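Why I'd still sign up for the dull plan

I have been going back and forth on the Woten sorting service since July, which is a long time to think about two bins and an arm, and my family has been very patient about it. For those who haven't run across it, Woten doesn't sell you a robot. You supply an arm you already have (or one you've picked up second-hand, as a lot of small shops around Stastport seem to have done), and they supply the picking software, a remote setup session and somebody on the other end of the phone. You pay by the month. There are two plans, the basic one and the one called Coughlan, and the difference in price is enough to make a person sit down with a cup of tea and a calculator.

My opinion, for what it's worth, is that most people reading this should take the basic plan and spend what they save on their bench.

I know that isn't the exciting answer. The Coughlan plan has all the good stuff in the brochure. It lets you type in the name of a thing and have the arm go looking for it, it keeps a history of every grasp, and it comes with a very handsome dashboard that I will admit I enjoyed looking at more than I enjoy looking at my own garden. I used it for the whole trial and I was a bit sorry when it ended. But when I went back through my notes, I found that nearly every bad afternoon I'd had came down to something quite ordinary. A bin had crept over by a finger's width. A cable had snagged. The lamp had been moved so somebody could see to fix something else, and then the arm was reaching for a bright spot on a bit of metal as though it were the edge of a cup.

None of that is on the dashboard. The dashboard will tell you that a grasp failed, in a pleasant colour, and leave you to work out why.

There's a habit in this line of selling that I've grown tired of, and Woten is hardly the worst for it, which is to quote a success rate with no word on what was being picked up. Their page says 90 per cent, and I'm quite prepared to believe it. Ninety per cent of what, though? If you fill a bin with 100 identical cardboard boxes, I would hope to do well too. What a small repair shop or a charity sorting room has is a jumble, and the jumble is different every morning. I'd rather have a smaller number from an honest jumble than a grand one from a tidy shelf, and I said so in the feedback form, at more length than they probably wanted.

The rival offer, from Drorisach, at least prints a list of its test objects – I give them full credit for that – but they want you locked in for 2 years and they only support their own arms. For a place that has already spent its money on a robot, that rules it out before you've got to the second page. If you're starting from nothing it may be worth a call.
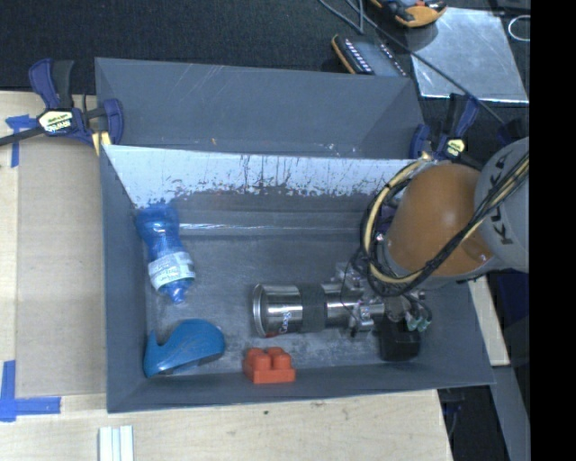

A jumble doesn't have to be large to be a proper test, and I'd encourage anyone on a trial to be a little bit mean when they choose what goes in. Four or five things will do it, provided they're awkward in different ways. Shiny round metal is the one I'd never leave out, like the steel tumbler lying on its side under the gripper, because the light runs along it in bands and there is no flat face to take hold of. See-through plastic is nearly as rude, and that blue bottle with its crinkled base is a good choice for it. Then put in something small and blocky, the studded red-orange toy brick say, and set it close up against a wall where fingers don't like to go. If a service can cope with those three on your own bench, you've learned far more than any brochure can tell you.

Now, the bench. I bought bar clamps before I bought anything else and I'd do the same tomorrow. One on either side, biting where the bins meet, and a bit of coloured tape on the tabletop so you can tell at a glance when something has wandered. My whole outlay on clamps and tape was less than the gap between the two plans for a single month, and the setup session went more smoothly for it, with the technician (a lovely patient person, I have no complaints there at all) able to finish in 20 minutes once things had stopped sliding.

I should be fair to the Coughlan plan and say who it's for. If you have several people sharing one arm across shifts, the grasp history is worth having, as it saves a great many arguments over who changed what. And if your stock really does need finding by name, the basic plan won't do it and there's no clever way around that. For a single bench with one or two people who talk to each other, I can't see it.

Woten lets you move up a plan at the end of any month, and moving back down takes a phone call, so start low. I've kept the basic one going through the winter and I'm happy enough with it, though I do still miss the dashboard a little on slow mornings.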